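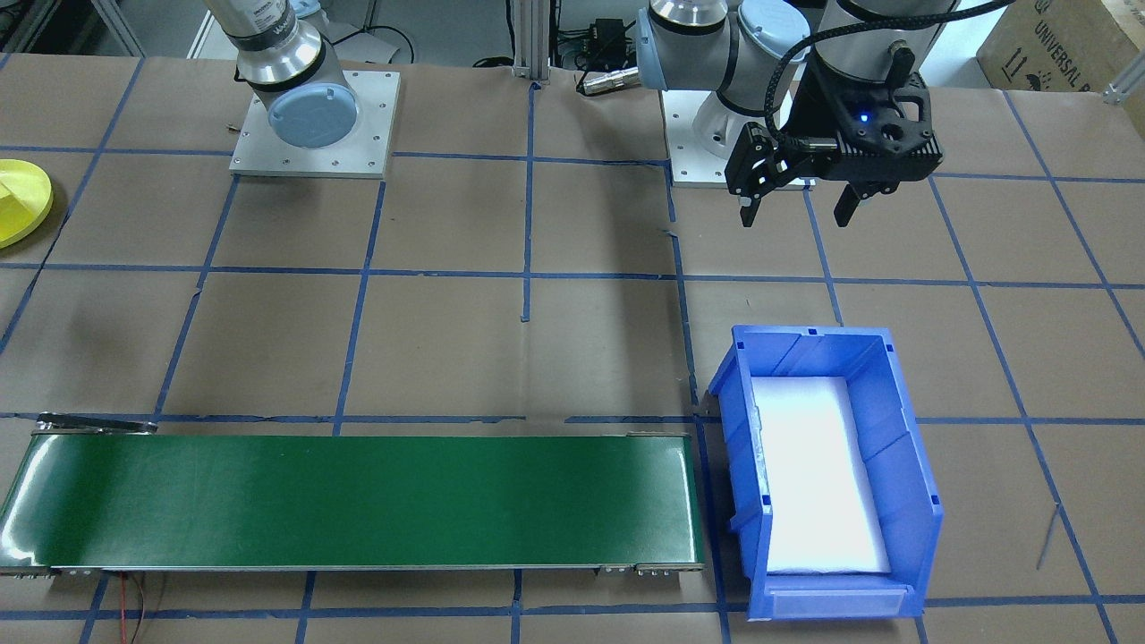 Both arms on the taped table, with the green belt and the blue bin. The gripper is the one that gave me all the grief.

So Friday was supposed to be my easy day. I had the Ramport job running pretty nicely (parts come down the belt, the arm picks them up, parts go in the bin, everybody's happy) and I figured I'd let it do a long run while I caught up on email. It got through 127 picks. Then I heard a crunch.

If you've never heard a gripper drive itself into the side wall of a plastic bin, it's a dull little sound, and your stomach drops before your brain gets there. The arm threw a protective stop, which is what it's supposed to do, and just hung there leaning on the plastic. I hit the e-stop anyway. Habit!

First guess was the bin. We'd moved it to wipe the table down, and I thought maybe it went back in the wrong grid square. Nope, I measured, and it was where the program wanted it. Second guess was the gripper losing its zero, so I spent way too long opening and closing it and squinting at the fingers. Also fine.

What it came down to was the cable. The loop going from the gripper back over the arm had worked its way under one of the joints, and every time the wrist turned toward the bin it got a tiny tug. Eventually the tug was enough to shift the gripper on its flange, because (deep breath) I'd left 2 of the screws finger-tight after swapping it from the Neron test. Yes, I know. There's a torque wrench in the drawer and everything.

The damage was a scuffed fingertip and a bin with a dent in it. My hand had been in that same bin maybe half an hour earlier, fishing out a part, with the arm paused and not powered down. I've thought about that more than the dent.

Changes so far: the cable has more slack and a proper clip, the screws are torqued and paint-marked, and I dropped the speed to 30 percent until I trust it again. Reaching into the bin now means power off. I also want a force limit on the place move, and I'm still fighting with the Grundden settings on that one, so if anybody has it working with a soft bin I'd love to see your numbers.

The Akbari parts show up next week and they're heavier, so I'll be redoing the payload setup from scratch. And the tape on that table is peeling again.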